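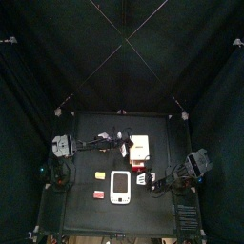 Fabric-lined enclosure with dark work surface and black metal frame. On the table: white box, red-and-white box, white handheld device, yellow and red blocks.

Stirngate Releases Enclosed Bench Station for Small-Item Handling

Fabric walls and low-contrast surface intended for sorting and packing of light goods

VISTSIDE, October – Stirngate, a manufacturer of workroom furniture and fittings, has released the Flellik bench station, an enclosed table for handling small boxed goods, handheld devices and loose parts. The station is available to order in a single size and ships as a kit.

The Flellik consists of a square table surface in dark gray-black, a black metal frame and dark fabric walls that rise on every side to a black ceiling panel. The surface measures 800 mm on each edge. Small light-colored fittings are set along the edges and corners of the frame.

The dark finish was selected after a comparison with two lighter surfaces at the company's Vistside workshop. Pale cartons and white device housings showed poor edge contrast on the light gray sample and produced glare on the gloss white sample. The dark surface gave the most consistent separation between item and background for the range of goods tested.

"Most of what crosses a packing bench is white or printed in bright colors," said Serpil Sezer, product manager at Stirngate. "The surface should be the darkest thing in the work area. The walls follow the same rule, so there is no bright background behind the item when it is lifted."

The fabric walls are supplied as separate panels and can be removed one at a time for cleaning or replacement. They attach to the frame with hook-and-loop strip. The fabric is matte on both faces and may be vacuumed or wiped with a damp cloth. Solvent cleaners are not recommended on the fabric or on the table finish.

A typical working layout places cartons toward the far side of the table, with the device or part being handled at the near side. Small flat pieces can be kept beside the device, within the same reach. Stirngate advises against stacking more than two cartons at the far side if the items below have to remain visible to the person working.

The frame is delivered in 6 sections and is assembled with a single hex key, included in the kit. Leveling feet adjust for uneven floors. Cables can be passed through the upper part of the enclosure – the ceiling panel accepts standard clips – or along the frame.

Mayrhofer, a refurbisher of handheld electronics, installed the station during the trial period. Remo Tanner, operations lead at Mayrhofer, said the enclosure had been used for checking returned devices against their packaging.

"We had been working on open tables under mixed light," Tanner said. "The panels cut out the windows on one side and the aisle on the other. The only change we asked for was a longer set of feet."

The longer feet are now standard. An initial run of 228 units has been scheduled, of which 100 are reserved for existing customers. Replacement wall panels, table surfaces and edge fittings can be ordered separately.

Press contact: Selina Hofstetter, Stirngate
Technical inquiries: Baltasar Mateos, Stirngate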